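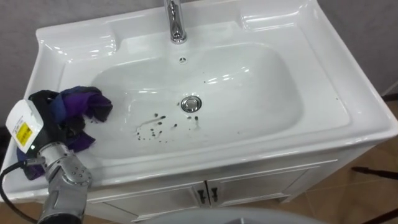
Khoury reckon it's the gutter and has been the gutter all along, and that whoever told me rising damp wants to come and show them where it's rising from. Said on the phone at ten to eight while I was still looking for my other shoe. So that's a year of me looking at the wrong end of the wall.

10/1/20, Thursday. Writing this on the bed because the table is under the dust sheet and the chair is holding the door shut.

Rain all night. Up at five listening to it. There's the ordinary noise on the slates and then there's the other noise, the slap, which I always thought was next door's something or other hitting the yard. It's ours. It's the back gutter going over the lip where the two lengths meet and landing flat on the kitchen roof, and from there I suppose straight into the wall. Went out in my coat and pyjamas with the torch. Couldn't see much. Could hear it fine. Came in with wet feet, couldn't get back to sleep, made toast.

Felt the wall before work. Cold, and clammy above the skirting, and then (I never thought to try this, why did I never think) got up on the stool and felt it near the ceiling. Worse. Much worse at the top. Well then.

Rang Khoury straight away, didn't expect anyone in. Got an earful in a kindly way. They'll come Tuesday if it's dry enough for the ladder and if not they'll ring. Told to do nothing clever in the meantime. Take the furniture off the wall, open the window when it isn't raining, keep the heating low and steady, no blasting it. And don't paint over it!! I have painted over it. Twice I think. Didn't say so.

Work a write off. Did the letters, did the tray, ate my lunch at the desk reading about cast iron gutters. There's a whole world of people out there with opinions on putty. Linseed putty in the joints and a bolt through, and then it cracks after however many years and everyone paints the outside of it and thinks that's that. Also read you should never clear an iron gutter with a metal trowel and also read that you should always clear an iron gutter with a metal trowel. Same website.

Missed the early bus home, the 44 was full and sailed past with everyone looking straight ahead the way they do. Walked as far as the library and got the next one from there. Picked up the parcel from the corner shop on the way, which is the first tub of lime from Grarko, and it weighs as much as a dog. A big dog. Had to put it down on every wall along Waltgate. Arms like string now, hence writing.

The lime. I don't know if I've been daft. I ordered it before any of this gutter business, when I still thought the plaster was the trouble. It's for the strip by the back door where the old stuff came off in one sheet in August and has been sitting in a rubble bag in the yard ever since, another thing to do. Instructions say don't use below five degrees, don't use on a wall that's running with water, damp it down first. So the wall must be wet but it mustn't be wet. Khoury say put the lid back on it and leave it in the shed until the wall's had the winter to dry out. All winter! With that strip bare! I can see the actual stones and a bit of what looks like horse hair. I can see daylight in one place if I get my cheek right up to it, or I've convinced myself I can.

Rang Grarko about whether it keeps. It keeps for ages apparently if there's water sitting on top and the lid is on properly. Better for it, even. So it can go in the shed. One thing settled.

Measured nothing. Moved everything. It took over two hours to clear that wall and I'm not sure how, it's a small kitchen. The dresser wouldn't shift until I'd had all the plates out, and then the plates had nowhere to go except the stairs, so there are plates on the stairs, must rememeber that tonight. Behind the dresser: a bus ticket, a clothes peg, the good peeler (!!), a lot of fluff, and a patch of black mould the shape of nothing in particular but large. Washed it down with what the leaflet said, window open, scarf over my nose. The smell of the stuff worse than the mould. Back of the dresser has gone furry along the bottom rail. Wiped it. It'll want a day outside in the sun, if there's any sun left this year.

Found the paint too. I mean where it's bubbled. It's that vinyl silk I was so pleased with, and I put my thumbnail under a blister and it came away like the skin off a rice pudding, long strip of it, and under it the old distemper gone to powder and under that the plaster dark as tea. Kept going longer than I should have. It's a horrible satisfying thing to do. There's a bare patch now as big as a door, and I was told to do nothing clever. Is peeling clever? I don't think peeling counts. It has to come off anyway, the wall can't breathe through it, everyone agrees on that at least, even the putty people.

The machine, the Daruvo, going since half six. Borrowed from work, they had it for the basement. It makes a noise like a lorry thinking about setting off. Supposed to switch itself off when the tank's full. Didn't trust it so kept going down to look. Then read that you can dry an old wall too fast and it cracks or gets salts, so turned it down to the lowest. Then turned it off. Then the kitchen felt like a cave so on again. Will settle on mornings only. Ask Tuesday.

Salts is another thing. There's a white fuzz on the chimney side, I'd been brushing it off with the dustpan brush thinking it was mould. It isn't, it's salts coming out as it dries, and it should be brushed off dry and never washed or it just goes back in. I've been washing it. Oh well.

Trying to be fair to the house. It's got 1835 over the front door in proper carved figures, and it's stood all that time mostly on being left alone, and having a fire in it, and draughts. Then someone put cement up the outside at the back and someone else did the windows and then along I come with my silk emulsion. The book from the library is very stern about this. It says a wall like ours takes water in and lets it out again, all year round, and it's only when you stop up one side or the other that it gets ill. I read that bit standing up at the cooker waiting for the pasta and let the pasta go to mush. The cement's going to have to come off as well at some stage. Not thinking about the cement. Not this side of Christmas.

Money. Gutter joint and a couple of brackets shouldn't be terrible, they said, if the iron itself is sound. If it isn't, it's a new length and then it's matching it. They said people put plastic up and regret the look of it. I'd take the look of it, frankly, if it was the difference between that and the car. Will wait and see. Had put a bit by for the landing carpet, so the landing can stay as it is, you get used to boards.

Other bits, before I forget. Bathroom basin wants a wipe, dark spots all over the bottom of it on the left side, do it in the morning. Library book due back, can't renew again. Bins tomorrow, brown one. Must ask if they'll take rubble at the tip in a car without the permit. Ring Mum. Stair plates!

Rain's stopped for now. Can still hear it dripping off the joint, slower. I've put the washing up bowl out on the kitchen roof, under the drip, leant right out of the back bedroom window to do it and nearly lost the bowl and then myself. It'll fill up by morning I expect and then I'll have to get it back in without tipping it over the very wall I'm trying to keep dry. Didn't think that thruogh. Still, sounds better. A plink instead of a slap.

Forecast says showers tomorrow, brighter Saturday, doesn't say about Tuesday yet. Looked three times. Went down just now and felt the top of the wall again as if it would have dried in an evening. It hasn't. Peeler's in the drawer where it belongs though.

Hands smell of mould wash even after soap. Going to sleep with the window open an inch as instructed, and two jumpers.

Recent entries
Leaves, and where they go
The sheet of plaster by the back door
Vinyl silk: second coat
Landing carpet, prices
Why the kitchen smells like a church
The chimney side again
First night with the fire lit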